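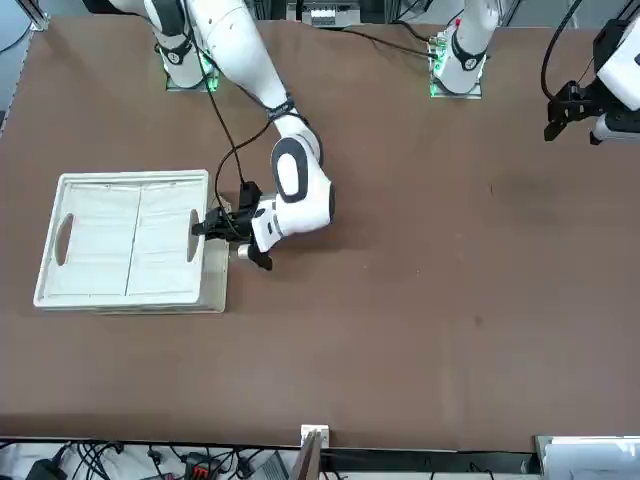 Roman Sobczakによると、I2Cが固まったらマスタをリセットすればいい、という説明はたいてい間違いで、リセットこそ固まる原因になっているそうです。今日の話はこのメールの返事のつもりで組み立てました。先に結論を言うと、半分は同意、半分は条件付きです。

(ここで自己紹介。短く。Fessteadでファームウェア担当、センサ基板まわり。質問は途中でも可と伝える)

タイトルは「I2Cバスが戻ってこないとき」。2021年9月18日の勉強会用。回路の話が三分の一、残りはファームウェア。

1. 何が起きたか

Warkariという環境計測ユニットの話から始める。親基板にマイコン、子基板に温湿度と気圧のセンサ。間をケーブルでつないでI2Cで読む。バスは400kHz。
客先のVan den Broekから戻ってきた個体が27台。症状はどれも「値が更新されない」。電源を入れ直すと直る。リセットボタンでは直らない。
ここで会場に聞く。この時点で何を疑うか。(少し待つ)
当時の自分たちはセンサの不良を疑って、センサを交換した。交換すると当然電源が落ちるので直る。直ったので出荷した。また戻ってきた。
戻ってきた個体の電源を切らずに波形を見る、という当たり前のことをやるまでに時間がかかった。バッテリ内蔵品なので、輸送中も電源は入っている。受け取った人が最初に電源を切らないように、受入の手順書を直した。
波形はSCLがハイ、SDAがローのまま。マイコン側はバスビジーと判断して何も送らない。タイムアウトも入っていなかったので、ドライバの中のwhileで回り続ける。

2. なぜSDAがローで止まるか

スレーブからの読み出し中を考える。データの各ビットはスレーブがSDAに出す。クロックはマスタが出す。ビットが0のところ、あるいはスレーブがACKを返しているところでマスタが止まると、スレーブは次のクロックを待つ。待っている間はSDAをローに引いたまま。
マスタだけがリセットで再起動した場合、マスタは自分が途中だったことを忘れている。スレーブは覚えている。スタートコンディションを出すにはSDAをハイからローに落とす必要があるが、すでにローなので出せない。
Romanの指摘はここ。うちの場合、ウォッチドッグのリセットが読み出しの途中に入っていた。別のタスクの不具合でウォッチドッグが働き、それがI2Cを固め、起動後の初期化がI2Cの待ちで止まり、またウォッチドッグが働く。ログには起動の記録だけが並ぶ。
二つ目の原因はノイズ。SCLに細いパルスが乗って、スレーブが一つ余計にクロックを数える。マスタとスレーブでビット位置がずれる。ずれたまま終わると、マスタがストップを出したいときにスレーブがまだデータを出していることがある。
三つ目は電源の瞬低。マイコンだけがブラウンアウトでリセットし、センサはもっと低い電圧まで動いているので状態が残る。マイコンとセンサの最低動作電圧をデータシートで並べて見ておくこと。

3. 9クロックの復帰手順

手順そのものはI2Cの仕様書に書いてある。読んでいない人が多いので一度ここで通す。
まずペリフェラルを止めて、SCLとSDAの端子をGPIOのオープンドレインに切り替える。プッシュプルにしないこと。スレーブがローに引いているところへハイを出すと、ぶつかる。
SDAを読む。ハイなら何もしない。ローならSCLを一回トグルして、もう一度SDAを読む。これを最大9回まで。SDAがハイになったら抜ける。
抜けたらストップコンディションを作る。SCLをローにして、SDAをロー、SCLをハイ、SDAをハイの順。これを省いた実装をよく見る。省いても動くことが多いので気づかない。
最後に端子をペリフェラルに戻し、ペリフェラル自体もソフトウェアリセットする。マイコンによってはビジーフラグが内部に残っていて、端子がハイに戻ってもビジーのままになる。エラッタを見ること。
クロックの速さは100kHz相当で十分。急ぐ処理ではない。

(コードは配布資料のほうに。画面では読まない)

呼び出す場所は二か所。起動時の初期化の最初と、転送がタイムアウトしたとき。起動時に無条件で状態を見るのが大事で、うちはこれが抜けていた。
書き込みの途中で止まったデバイスに余計なクロックを入れると、意図しない値が書かれる心配がある、という質問がたぶん出る。出たら、SDAがハイならクロックを打たない実装にしていること、EEPROMがいるバスでは書き込み後に読み返していることを答える。完全な保証にはならないとも言う。

4. 9クロックで戻らない場合

SCLがローで止まっているときは、この手順は使えない。クロックを出せない。
クロックストレッチをするスレーブが内部で止まるとこうなる。SMBus対応のデバイスならタイムアウトで自分から離すが、普通のI2Cデバイスにその義務はない。
手段はスレーブのリセット端子か、電源を切ること。リセット端子のないセンサは多い。なので子基板の電源にロードスイッチを入れた。
ここで一つ失敗した。子基板の電源を切ったのにセンサがリセットされない。プルアップが親基板の常時電源につながっていて、SDAとSCLから保護ダイオードを通って子基板の電源に電流が回り込んでいた。電源ラインを測ると中途半端な電圧が残っている。センサの種類によっては、この電圧で状態を保持してしまう。
対策はプルアップをロードスイッチの下流に移すこと。加えて、電源を切っている間はマイコン側の端子もローかハイインピーダンスにしておく。放電抵抗付きのロードスイッチを選べば、待ち時間も短くできる。
Gilberto Londoñoの提案で、電源を切ってから入れるまでの待ちは固定値をやめて、電源ラインの電圧をADCで見て決めるようにした。端子が余っていたのでできた。余っていなければ長めの固定値でいいと思う。

5. プルアップの話

これは飛ばしてもよい。時間が押していたら6へ。
Warkariの初期品は4.7kΩだった。ケーブル込みのバス容量が200pF程度なので、立ち上がりは0.8×4.7k×200pで0.8マイクロ秒近くになる。ファストモードの上限は300ナノ秒。仕様外で動いていた。
3.3V系で3mA引ける前提なら、下限は1kΩ弱。200pFで300ナノ秒に収めるには1.7kΩあたりが上限。選べる幅は狭い。1.5kΩにした。
立ち上がりが遅いと閾値付近にいる時間が長くなり、ノイズで余計なエッジを拾いやすい。原因の二つ目で話したずれは、プルアップを変えたあと再現しなくなった。
速度を落とすという選択肢もある。環境センサを読むのに400kHzが必要だったかと言われると、必要なかった。前の製品の設定をそのまま持ってきていた。現行品は100kHz。

6. ドライバの作り

Rallnessはうちの社内で使っているドライバ層の名前。ここから先はその中の決めごと。
待ちループには必ず上限を入れる。ベンダのサンプルコードは無限待ちのものがあるので、そのまま使わない。
タイムアウトしたら上位にエラーを返す。ドライバの中で黙って何度も再試行しない。再試行はドライバで2回まで、それ以降は上位が決める。
エラーの種類を分ける。NACK、アービトレーション負け、SDAがロー固定、SCLがロー固定、タイムアウト。全部まとめて-1で返していたころは、ログを見ても何もわからなかった。
復帰処理をした回数は不揮発領域に残す。復帰処理が動くと症状が表に出なくなり、ハードの問題が隠れる。回数が増えている個体は回収して調べる。
ソフトウェアからの意図したリセットは、転送が終わってから行う。ファームウェア更新後の再起動がこれに当たる。ウォッチドッグは選べないので、起動時の確認に任せる。
RTOSを使っている人へ。復帰処理はバスのミューテックスを持ったまま行うこと。別タスクが途中で転送を始めると、GPIOに切り替えた端子に対してペリフェラルが動き出し、追いかけにくい不具合になる。

7. 試験のしかた

再現させる方法がないと直したかどうかが言えない。
簡単なのは、SDAをMOSFETでグラウンドに落とす治具。ロー固定の検出とタイムアウトの確認はこれでできる。ただしスレーブが本当に途中で待っている状態とは違い、クロックを打っても離れない。
本物の状態を作るには、読み出し中の決まったビット位置でマイコンにリセットをかける。試験用の小さいマイコンでSCLを数えて、狙ったクロックでリセット線を引く。位置を一つずつずらしながら一晩流す。
どの位置でも固まるわけではない。スレーブが1を出しているビットならSDAはハイなので、次のスタートが通る。データが毎回変わるセンサだと再現率がばらつくので、IDレジスタのような固定値を読む試験にすると扱いやすい。
SCLのロー固定も別の治具で行う。電源の入れ直しまで進むか、入れ直しても駄目なときに起動が先へ進むかを見る。センサが一つ死んでいても、機器としては立ち上がって「センサ異常」と通知できるのが正しい動き。
連続試験は14日間。復帰処理の記録がゼロでなくても、機器が止まらず値の更新が続いていれば合格にしている。回数の上限は別に決めてある。

8. Romanへの返事

同意する部分。マスタのリセットだけでは直らないし、固まる原因にもなる。
条件が付く部分。起動時に復帰手順を入れてあれば、マスタのリセットは手段として使ってよい。SDA固定ならこれで足りることが多い。SCL固定は電源まで落とす。

質問が出なかったときに話すこと:
I3Cへの移行の予定は、今のところなし。センサの選択肢しだい。
バスバッファやアイソレータを挟む構成では、ロー固定を自動で切り離す部品がある。子基板が複数の機種では使っている。単価の関係でWarkariには載せていない。
マルチマスタの経験はないので、聞かれたらそう答える。

配布資料の復帰コードは社内のドライバから抜き出したもので、端子の切り替え部分はマイコンごとに書き換えが必要。3月に直した版が入っていることを最後に確認しておく。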